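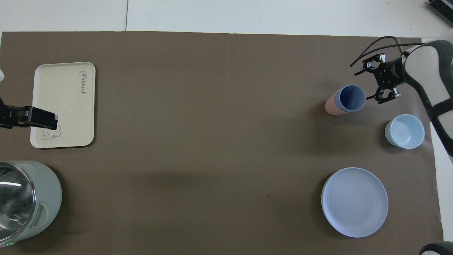

Hashini Matubbar swears the Bruvetti tumbler keeps coffee hot until lunch, and told me over the phone to stop being so suspicious of a lid. Dilani Bhattacharjee, in the comments under my kettle review, called it a paperweight with a straw hole. So I bought one in April and have used it since.

The Bruvetti is heavy. Mine holds more than I should be drinking and fits the cup holder in my car if I push, after which it lives there. Coffee poured at 146 degrees was still pleasant when I got to work and only sad by mid-morning. Lunch is a stretch, Hashini.

The lid has 2 gaskets, one of which I lost down the drain in the first week. A spare costs more than my old Desmet travel mug did, and takes 10 days to arrive in a box big enough for boots. The Desmet leaks, but it does it slowly and in a spot you learn to avoid.

Cleaning is fine if you own a bottle brush. I now own a bottle brush.

I'd buy it again on sale, in any color but the cream, which stains. For short commutes a plain cup and a saucer on top will get you most of the way, and you can put the savings toward gaskets.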